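Robots take the night trays at Grasell, and the day crew gets its mornings back

Anyone who has worked the early shift at Grasell will tell you about the trays. They come back from the clinics at the end of the day, 1,258 of them in a normal week, and until this spring every single one was unloaded, checked and restacked by hand before the first van could go out. It was slow, it was hard on the shoulders, and it meant that somebody had to be in the building at 4 in the morning with the coffee already made.

Since March that job has belonged to three robot arms, bought from Kushnir and set up over a couple of long weekends in the old packing hall. The crew calls the whole setup Grellero, after the software it runs on, and they talk about it the way you might talk about a new coworker who is pleasant enough but needs things explained twice.

None of the 19 people on the tray team has lost a job over it, and the company has put that in writing through the end of next year. What they do all day is another matter, and it has changed quite a bit! The 4 a.m. start is gone and the first shift now comes in at seven, which has made for some happier breakfasts around Pukitz (and one or two grumbles, it has to be said, from people who liked being home by noon and lost a little early-hours pay along the way). Four of the team have trained to look after the arms. They clear jams, wipe down the grippers, and go through the list of trays the system wasn't sure about, and that list is still longer than anyone would like on a Monday.

The rest have moved over to repairs and to the phones, where the clinics are glad to reach a person who knows what a bent tray latch looks like. One woman who has been on the team since the hall opened told us she misses the quiet of the early hours but not the lifting, and that her knees have sent the robots a thank-you card.

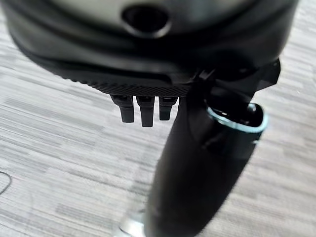

The dark housing of an arm at close range, with the pale striped floor behind it.

There are still wrinkles to iron out. The arms are slower than a good pair of hands when a load comes back mixed up, and the team has asked for a louder signal when one of them stops, so that it can be heard from the repair benches. Management says it will look at both, along with the question of the lost early-hours pay, when it sits down with the crew again on Friday. Coffee will be served, at a decent hour this time.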